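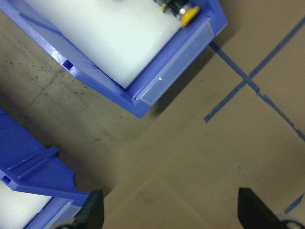

Saturday open day at Peler

Peler opens its workshop once a year, and this time I got there when the doors opened at 9.30. Visitors went round in groups of seven, so there was a wait of nearly 53 minutes before ours was called.

The part I had come for was the tray handling cell. Small parts are kept in blue plastic trays lined with white foam, and a robot arm with a two-finger gripper picks from them. The trays sit on the bare concrete, and blue tape marks out the floor beside them. Our guide said the tape is for the staff and the arm takes no notice of it.

The control software is from Reltidex and is called Zotska. A screen by the barrier showed the arm's next move a second or so before it made it. We watched four picks. On the third the arm stopped above the tray, backed off and came in again from a different angle. It is slower than I expected. The guide said speed is turned down for visitors.

Peler has 272 different parts to store, and the robot is trusted with only a few of them so far. Foam inserts are cut on site, in the room next door, which was locked.

After that we were taken to the Mbeki building for tea and a short talk on apprenticeships. Questions were mostly about pay and shifts.

Parking is on the verge opposite the gate. The tour is free but you need to book, and closed shoes are required.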